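The one-cup desk, six weeks on

Halfdan Riis wrote to us in the spring to say that a desk needs one cup for pens and nothing else, and that anybody who owns more storage than that is storing things they should have thrown out. We printed his letter and got more mail about it than about the parking. So I said I'd try it, mostly to be able to write back and tell him he was wrong.

The rules, as he set them out: one cup, upright, far corner, on the side you don't write with. Pens, brushes and anything else long and thin go in it. Small toys and bits of building block are to be "returned to their owners by nightfall." I have two kids and a shared worktop, so you can guess how I felt about nightfall.
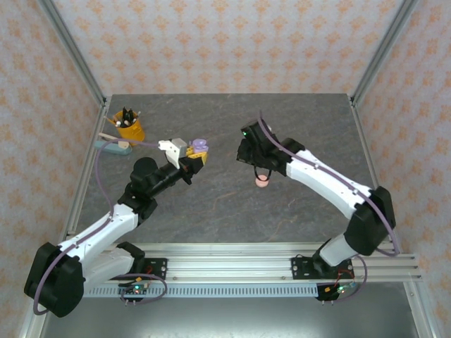

I'll give him the corner. I had always kept my pens in the middle, next to whatever I was doing, and I knocked them over most days. Moving them back cost me a longer reach and saved me a lot of crawling around on the floor. That is a real improvement and I don't mind saying so.

Where I part ways with Halfdan is on everything that isn't a pen. An eraser will not stand up in a cup. It sinks to the bottom and you have to tip out the lot to get it. A flat pencil case won't go in at all. His letter says such things "find their place," and I would like to know how. In my experience they find the spot right beside the cup, and then something gets laid on top of them.

I looked into buying my way out of it. Stougaard in Gimville has a desk set called the Ivero, a tray with a lid and two compartments, for $38. The man there was very keen on it. I asked what went in the second compartment and he said "overflow," and I put it back on the shelf. A tray for overflow is a drawer you have to dust. 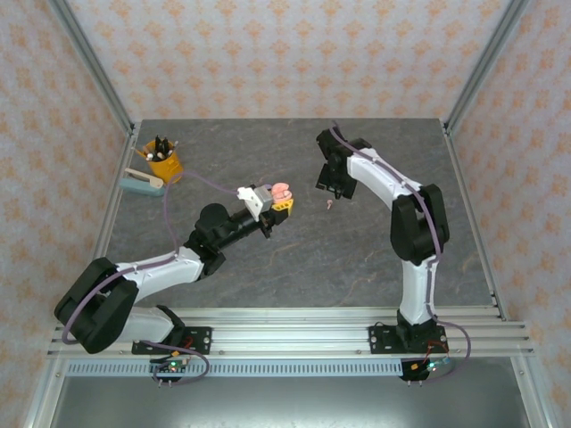
Then there is the Illico, which is a set of stacking boxes for small toys, and which three readers recommended in the same week. I borrowed one from my sister. The boxes are fine. They stack. But a child who has to unstack two boxes to put one block away is going to leave the block on the table, and so, I found out, is a grown woman. I returned it in better condition than I got it.

What I ended up with is Halfdan's cup plus one shallow dish from the kitchen. Blocks and soft odds and ends go in the dish. If the dish is full, something leaves the room. It's ugly and it doesn't have a name, and it has lasted longer than the last two systems I paid for. 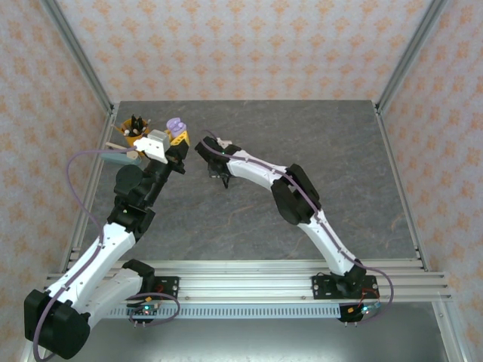
Yellow cup for the long things; block with its lavender topper still out.

A word on color, which also came up in the mail. Several of you swear by a bright cup because you "see it and use it." Maybe. I can see my treadmill perfectly well. I do think a bright cup on a gray top is easier to find when you're on the phone and need a pen in a hurry, but I wouldn't drive to Gimville for one, and a washed-out can does the same job once you've taped the rim.

I also tested the claim that a clear desk makes you work faster. I timed myself doing the household bills with the top cleared and again with it messy. The clear desk won by six minutes, but I had just done the bills once already, so make of that what you like. Halfdan says I should have done them the other way around. He may do my bills any time he wants.

I'm keeping the cup until October. If the pens are back in the middle of the table by then – and I expect they will be – I'll print that too, and he can have the whole letters page to gloat.

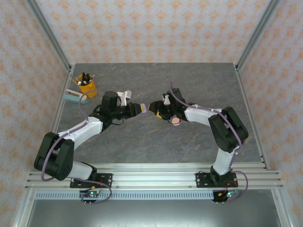

What should I do with pens that may or may not work?

Scribble with each one on the back of an envelope before it goes into the cup. If it doesn't write after a few tries, throw it away then and there. Don't start a second cup for the doubtful ones, as I did, because you will never go through it.

Letters for the next issue can go in the box by the door. Please keep them under 300 words. Halfdan, that includes you.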